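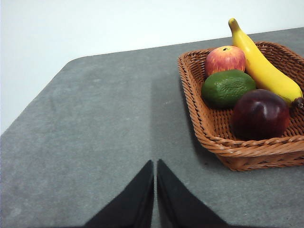

4.2 Task Design and Collection Procedure

The transfer task was the second assignment in the Kindadby module, a one-term elective in which undergraduate students teleoperate a two-armed robot, record demonstrations, and train a policy on what they recorded. Each student team was asked to define one tabletop task, write a collection protocol for it, and hand the protocol to another team to carry out. The team discussed in this section, referred to as Team Trollville after its repository name, chose to move single items of produce from a container to a bowl. Its protocol specified a woven basket as the source container, and this choice shaped most of the later problems. In the wrist view of Figure 1 the long fruit reaches past the rim and stands against the wall, while the remaining fruits sit lower, partly behind one another, with the basket weave showing between them. The rim is thick and the fingers must clear it before descending. A shallow tray, used by two other teams, imposes no such constraint, and the students' first estimate of episode length was taken from those teams without adjustment.

The protocol divided an episode into four phases: approach, descent past the rim, grasp, and transfer. The operator was told to begin with the gripper nearly closed and to open it only after the fingertips were level with the rim. Students had reasoned that closed fingers were less likely to catch on the weave. During the pilot sessions this instruction was followed unevenly. Operators who had previously worked on the cup-stacking assignment opened the gripper early out of habit, and the phase boundaries in their recordings could not be placed by the labeling script, which looks for a single change in finger width. The script was later revised to use wrist height together with finger width -- a change suggested by the receiving team in its written review.

Object placement was left to the operator within stated limits. The basket could be shifted along the back of the table and turned slightly, but had to remain within reach of the left arm. The bowl could stand anywhere the fixed camera could see it in full. The protocol allowed other items to remain on the table as distractors, on the condition that they lay flat and did not block the path between the two containers.

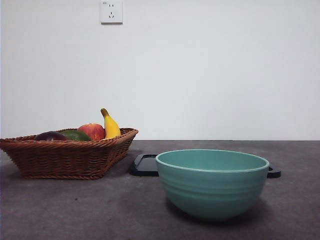
The receiving team collected 200 episodes under this protocol. An episode was kept if the item ended inside the bowl, if both camera streams were complete, and if the duration did not exceed 70 seconds. After screening, 175 episodes remained. The rejected episodes were not discarded from the archive; they were stored with a reason code and made available to all teams for the error-analysis exercise described in Section 5. Most rejections carried the code for duration. In these, the operator had usually tried one approach angle, withdrawn above the rim, and started again. The instructors considered raising the limit but left it in place so that results could be compared across teams.

Two points in the protocol were interpreted differently by the writing team and the receiving team, and both are instructive for course design. The first concerned the word "reset." The writing team meant that every item should be returned to the source container in a new arrangement. The receiving team returned only the item that had been moved and placed it near its former position. As a result, the arrangement of the remaining items changed slowly over a session, and consecutive episodes were more alike than the writing team had intended. This was found when Team Trollville plotted grasp positions in the table plane and saw that they formed tight clusters, one for each session.

The second concerned the support under the bowl. The protocol did not say whether the bowl was to stand on the bare table or on a tray, and sessions were recorded both ways. Neither team treated this as an error at the time. It became relevant at training, when the release height predicted by the policy was too low for some test layouts and the fingers touched the bowl rim before opening. Splitting the data by support type removed part of the effect, though the smaller of the two subsets was too small to train on alone. 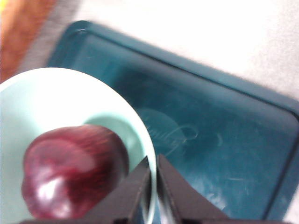 Image quality was reviewed separately. The wrist stream was recorded at the default exposure of the Skadar logging package, and fast wrist motion produced blur during the transfer phase in particular. Students were asked to decide whether blurred segments should be removed. Team Trollville argued for keeping them, on the grounds that the same blur would be present when the policy was run; the receiving team argued that operators should be trained to move more slowly near the bowl. Both positions were accepted for grading. The final dataset keeps the segments and marks them with a per-segment flag.

Policies were trained on the shared machine using the baseline configuration supplied with the module. Each team was given 3 training runs, a limit set by machine time. Team Trollville used the first on the full retained set, the second on a version with near-duplicate arrangements thinned out, and the third on the thinned version with the wrist stream cropped to exclude most of the background. The team's report compares the runs by phase. Errors in the first run were concentrated in the descent phase, where the fingers came down on the rim; the thinned set shifted errors toward the grasp itself. The cropped run gave mixed results and was not analyzed further.

In the written reflections, students from both teams named the reset instruction as the item they would change first. A revised protocol template, now distributed under the name Kinyua, includes a required field for reset procedure and another for anything placed beneath the source or target container. The template was introduced in November and was used for the third assignment.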